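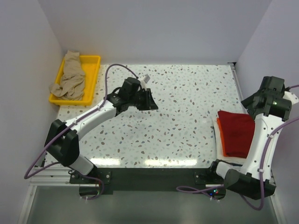 2019-02-19
By Oskari Heinonen

Progress report to the Ahonen Fund: the Menach community baking project

We are past the halfway point of the grant and I have a lot of good news to share, so forgive me if this runs a little long. The short version is that the rye bread course is full, the recipe booklet is nearly done, and the oven at Plustolach Hall finally heats evenly from front to back!

Classes

When I wrote to you last, we had only run the trial evening. Since then we have held 5 full sessions, each one built around a single bread. We started with a plain white pan loaf, moved on to soft dinner rolls, then flatbreads, then a seeded loaf, and in January we got to the one everybody had been asking for, the dark sourdough rye. Twenty-two people signed up for that one and every one of them came, even with the ice on the roads. We had to borrow mixing bowls from the school kitchen and two people shared a dishpan, which worked just fine for rye dough (it is more like stirring cement than kneading anyway).

What pleases me most is how many people bake again at home between classes. They bring in the results, wrapped in dish towels, and we cut them up and talk about them. A few have been flat, one was raw in the middle, and a cardamom braid from a first-time baker was so good that it was gone before I had my coat off. We now set aside the first half hour for this and I would not give it up for anything.

The starter has been a project of its own. I began with one jar from my own fridge and fed it up over a week so that everyone could take a scoop home. Several jars died over the holidays, as starters do when people go visit their families and forget them, so I keep a backup in the hall refrigerator and another dried on parchment. If you ever want some, it is yours.

The oven

You will remember that the old deck oven ran very hot at the back. We spent part of the winter grant on new door seals and a replacement thermostat from Brulluson, and the fitting took one afternoon instead of the two days we had planned for. I baked a test batch of rolls the next morning, all on one tray, and they came out the same color in every corner. Anyone who ate the dinner rolls in the second class will know what a change that is. The pilot light still needs a patient hand and I would like to have it looked at before summer.

The booklet

All the recipes are written and tested. Each one is given in both grams and cups, after a long and very friendly argument in class. I prefer the scale, but plenty of people do not own one, and a recipe that stays in the drawer is no use to anybody. The rye recipe has been through the most changes. The first version called for too much molasses and the loaf stayed sticky for days. We cut the molasses by half, added a little more salt, and now let the baked loaf rest overnight before slicing. It is hard to wait, but the crumb is so much better.

What remains is the section on storing and freezing bread, plus an index. I hope to send you the full draft with my next report.

Money

Of the $3,000 awarded for this period, we have $259 left. Flour was the biggest regular cost, followed by the oven parts. We bought the rye flour in large sacks straight from the mill, and that brought the price per loaf down nicely. Butter went up and so I have moved the laminated dough class to the end of the program, when I will know better what we can afford. Receipts are in the folder I mailed with the signed form.

What comes next

The next block covers enriched doughs: cinnamon buns, a milk loaf, and a filled coffee cake that I have been practicing on my neighbors. I would also like to try a daytime class for parents with small children, using a no-knead dough that can sit and wait if somebody needs a nap. There is already a list of names on the hall door.

One request. We are short on loaf pans, and the ones we have do not match, so the baking times are all over the place. If any of the remaining money could be moved from printing to equipment, I would spend it on pans right away. Please let me know whether that needs a new form or just a note from you.

You are very welcome to come and bake with us. Bring an apron and something to carry a loaf home in.

Oskari Heinonen
Menach community baking project

4 comments | 11 shares

Contact | © 2019 Menach community baking project | Back to top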